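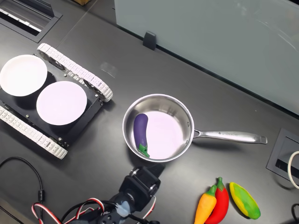

Teaching by hand: a morning with Vija Kalniņš

I've wanted to watch someone teach a robot for ages, so when Vija Kalniņš told me to come by at nine and bring coffee, I was there early with three cups. She and Merike Lill run a two-person project called Alau, and lately their days are all about toy vegetables and a saucepan.

"People expect me to type something," Vija told me. "I mostly just move my arm."

What she means is that she holds a second, smaller arm (they call it Koketti, and I didn't get a straight answer about why) and the one on the table copies it, joint by joint. She does the task, the computer records it, and then she does it again. And again! By September they had 1,456 recordings saved, most of them made by Vija, who says her right shoulder can tell.

I asked what makes a good one.

"Slow, but no stopping. If I hang in the air while I think, it learns to hang in the air. Merike can spot my thinking pauses from across the room."

"I can," Merike said, without looking up from her screen.

The job they're on now has vegetables, a pan and two plates, and the plates ride on a little tracked base with white treads.
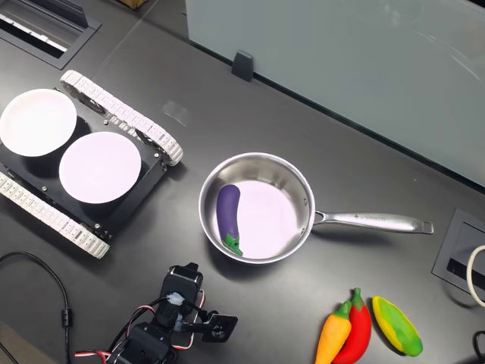
Vija likes the eggplant best because the shape is forgiving. The chili is the one she complains about. "It's skinny and shiny, and from above the stem looks like a good place to grab. It isn't. I did that for a whole afternoon and we threw out all of it."

They throw out a lot, it seems. Merike goes through every batch and deletes the clumsy ones, almost 20 from the last set, and they've had a few words over which ones count as clumsy. Vija wants to keep a fumble if she recovers from it. Merike used to say no and has come around - mostly.

"If it only ever sees perfect, then it drops something and has no idea what comes next," Vija said. "So now I miss on purpose, maybe one time in 5. It feels silly."

Then she let me try. I was terrible! My own wrist kept wanting to turn in ways the arm couldn't follow, and I kept watching my hand when I should've been watching the table. Vija said everybody does that on the first day.

"Do we keep hers?" she asked Merike.

Merike had already deleted it.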